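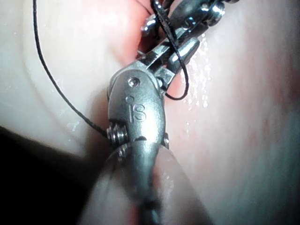
*The letters IS on polished metal.*

My aunt kept the ferry timetable for Lungu on the back of the pantry door, and when she died I drove up in January to take it down.

The house smelled of mothballs and oranges. I had allowed six days for the job. Most of it was jars. She had saved 39 of them, washed, with the lids put away in a separate drawer, and I wrapped each one in newspaper before I asked myself who was going to want them.

In the evenings I walked to the jetty. The Parnunov boat used to come in at ten past, and as kids we'd wave at it whether or not we knew anyone aboard. Now there was a car park and a sign about fishing.

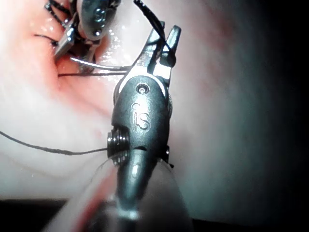

*Open jaws, black thread.*

On the fourth day the neighbour came over with a casserole and asked about the lemon tree. My aunt had promised it to her, she said. I told her you couldn't promise a tree. She said she knew that, but she had been watering it for 11 years.

We stood and looked at it. It was leaning on the fence, mostly on her side already.

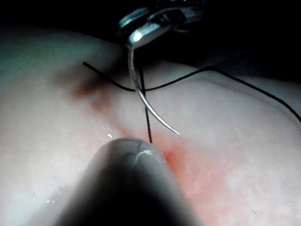
**Words by the author of *The Brerex Road*** | 07/04/2020

I went in and found the spare key to the side gate. She put it in her apron pocket and told me the casserole needed another half hour.

The timetable tore when I pulled it off the door. I taped it along the fold and laid it flat on the back seat, under my coat, and drove home with the jars rattling.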